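Flarkier opens soft toy collection to every household in Jorkoddale

JORKODDALE, June. Flarkier, the household sorting and storage service, announces that its soft toy collection is now open to all homes in the Jorkoddale area. Until now the collection was offered only to families who already rented storage with the company. From this month any household can ask for a box, fill it at home and have it taken away free of charge.

The service began as a small trial in spring. In the trial 119 households packed their unwanted soft toys and Flarkier received 477 boxes and bags from them. Most of the toys were in good order and could be passed on after washing. The rest were sent for filling and fabric recovery at the Turcotte sorting hall.

"We asked the families what was difficult for them, and the answer was almost always the same," a spokesperson for Flarkier said. "They did not know where to begin. The toys are in every room, they are under the bed and behind the sofa, and the child remembers each one at the moment when you want to give it away. So we have made the instructions very short."

Flarkier recommends that families choose one flat place in the home for the sorting and bring all the toys there before the box is opened. A bed is often the best place, as it is at a good height and the toys do not roll off so easily as from a table. Cushions and blankets can be put to one side. An ordinary cardboard box is enough, and it does not need to be new. 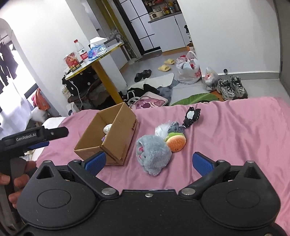

The company advises to put the biggest toys in first and to fill the corners with the small ones. Long-haired plush takes more space than people expect, but it can be pressed down gently. Toys with hard eyes or plastic noses should be turned so that these parts do not rub against each other. Toys with lace, ribbons or ruffles should go in last, on the top, where they keep their shape better.

Plastic bags should not be closed tightly around the toys. If a toy is still a little damp from washing, please let it dry for one full day before packing. Battery toys are accepted, but the batteries must be taken out and kept at home. Flarkier can not take toys with loose filling, toys which were used by pets, or bead-filled cushions.

For families with young children the company has one more suggestion. The child may keep a "waiting box", where toys can stay for one month before the final decision. During the trial, 102 households used a waiting box, and many of them told us that the sorting became calmer. When the month is over, the box can be handed in together with the others or emptied back on the shelf.

Collected toys are washed and checked at the Turcotte hall, then offered to playgroups and waiting rooms in Jorkoddale and in the neighbouring town of Zurham. Flarkier expects to handle nearly 3000 toys before the end of the year. Families who wish to receive toys, and not only to give them, can write to the same address.

How to take part

Households can order a collection through the Flarkier website or at the front desk in Jorkoddale, which is open until six in the evening. Please write the word TOYS on one side of the box and leave the top flaps open until the driver has looked inside. The driver brings tape and will close the box at the door. There is no limit on the number of boxes, but more than five should be announced when ordering.

About Flarkier

Flarkier helps households to sort, pack and store their belongings. The company is based in Jorkoddale and also serves Zurham.

Press contact: Flarkier press desk, Jorkoddale. Further information and the packing leaflet are available on request.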